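Clearance for loose pins in blind holes

Reading time: 3 min

June 13, 2020

borewell
I am making a set of setup blocks for the assembly bench. Each block has rows of blind holes that take plain round pins, 13 mm nominal, by hand. The pins come out and go back in many times per shift. The drawing I inherited from the Disidero shop calls for a close sliding fit. On the sample block the pins go in, but they stop partway and have to be wiggled. The holes were drilled and then reamed with a Draron hand reamer. The pins measure on size along the full length. I want a fit that drops in without attention and still stands up straight.

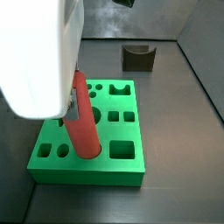
How much clearance should a hand-loaded pin have in a blind hole?

For a pin of that diameter, start at 0.1 mm on the diameter and open it up only if the pins still hang.

flatstock
I would leave the hole alone and look at the entry first. A pin held by hand never arrives square. It touches at two points, one at the near rim and one lower down on the opposite side, and it wedges there. Friction does the rest. A generous chamfer on the hole and a small radius on the pin nose will fix most of that without giving up location.

borewell
There is a chamfer, but it is only a deburr. The pin nose is sharp. I can turn a lead on the pins.

third_cut
Disagree with flatstock on priority. A chamfer helps the pin find the hole. It does nothing for wedging once the nose is past it. The two-point contact problem is governed by clearance, engagement depth and the friction coefficient. It is worst at shallow engagement, which matches "stop partway." What is the hole depth?

borewell
Depth is 3 times the diameter. The pins are 100 mm long, so most of the length stands proud of the block.

third_cut
Then the operator is steering from the far end of a long lever, and every push has a sideways component. More clearance, or a relieved nose: turn the leading few millimeters undersize so the full diameter starts with the pin already close to square. I would do the nose relief. It costs one extra pass.

flatstock
Relief I can agree with. Opening the hole I still would not. At that depth a tenth of clearance already lets a long pin lean visibly at the top. If borewell needs them upright, the hole is the wrong place to take material.

grainline
Has anyone asked about air? In a blind hole with a close fit the pin is a piston. If it goes in slowly under its own weight and springs back when pushed, that is trapped air. We had this on a Warrier fixture with 8 mm pins. A shallow flat ground along the pin cured it.

borewell
They do spring back slightly. I had put that down to oil in the hole.

grainline
Oil makes it worse, as it seals the gap. Clean one hole dry and compare it with its neighbor before cutting anything.
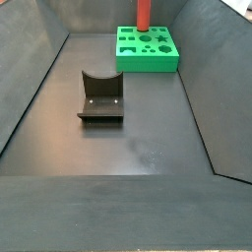 Also check the bottoms. Reamers do not cut to the full depth of a blind hole, and what is left down there is the drill size with a tapered lead above it. If the pins are meant to seat on the bottom, drill deeper than the drawing says and let the reamed length end short. Chips collect in the same spot, so blow them out before measuring.

third_cut
Agreed on the drill depth. A cross vent at the bottom of each hole would handle both the air and the chips, if there is access from the side.

borewell
Side access on the front row only. The plan is nose relief and a flat on the pins, with the holes kept as they are. Kumar can regrind the existing pins. I will measure the lean before I touch the reamer size.

flatstock
Measure it at the top of the pin, and turn the pin a quarter turn between readings.

Contact | Copyright 2020 | Back to top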